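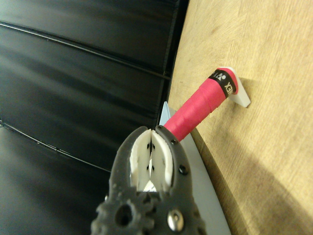
Page last changed: 3/30/22

Drindska pick-and-sort arm, second-hand, reviewed after one season at the Rarndale hire counter

Rating: three and a half out of five. It loses half a mark for the manual and a full one for the beep.

Rarndale hires out sports gear to people who have decided, usually in January, to become people who play sport. What goes out has to come back, be looked at, be put in the right tub and go out again. Until last July that was done by whoever was on the late shift, with a radio going. Now it's shared with a Drindska arm, and I've been asked often enough what it's like that I may as well write it down.

The good first. The gripper is a solid lump of a thing, dark and rough-skinned, with two white curved finger pads that come together nearly to a line. I'd expected claws. The pads are much kinder than that, and they suit a round handle, which covers most of what we own. Badminton and tennis handles in overgrip tape are its favourite food. It picks up the bright pink ones as happily as the black ones, so colour prejudice remains a purely human failing at our shop. We've had no torn tape I could blame on it, and I have tried to blame it.

Speed is a sore point. The brochure said 600 items a shift. We get 105 on a good evening, partly because the brochure's items were presumably lined up like choirboys and ours come back in a heap with somebody's sock in it. A person who knows the tubs is quicker. A person who knows the tubs also goes home at nine, and the arm doesn't, which is how it wins.

Setup took two of us most of a weekend. The Sovar software that runs it wants every type of gear shown to it from several angles, and it will sulk if you change the table. Ours is a plain timber top and it copes with that well enough. Shiny surfaces upset it. So does a shuttlecock, which it regards as a moral problem and will circle for minutes.

Now the part the brochure put under "people benefits", with a stock photo of a woman laughing at a tablet. Nobody lost their job here, and I'd like that noted, because it was the first thing all of us asked and the answer took management 24 days. What we lost was the sorting, and I hadn't realised I liked the sorting. It was an hour of not being spoken to by customers. That hour has gone to the counter, where I am spoken to by customers.

What came in its place is minding. Somebody has to clear the jams, empty the reject tub and decide whether a frame is cracked or only ugly, a call the arm can't make. It's skilled work, more so than what it replaced, and it was brought in at the same pay rate. We argued that one and got a small loading for the trained staff, plus the right to hit the stop button without filling in a form. If your workplace is getting one of these, settle the form question before it arrives.

My wrists are better, I'll give it that. I used to finish a Saturday-sized load with a thumb that wouldn't do up buttons.

Against the competition: we had the Pintér on trial beforehand. Quieter, prettier, dearer by around 1000 dollars, and it dropped things. The Drindska drops very little. When it does, it beeps as though you'd done it.

The manual is a translation of a translation and has a whole chapter on pallets. Spare pads took three weeks to come, so order a set with the machine.

Would I buy it again? I didn't buy it the first time. I'd ask for it again over the Pintér, provided they let me keep one evening a week on the tubs with the radio. That request is still with head office.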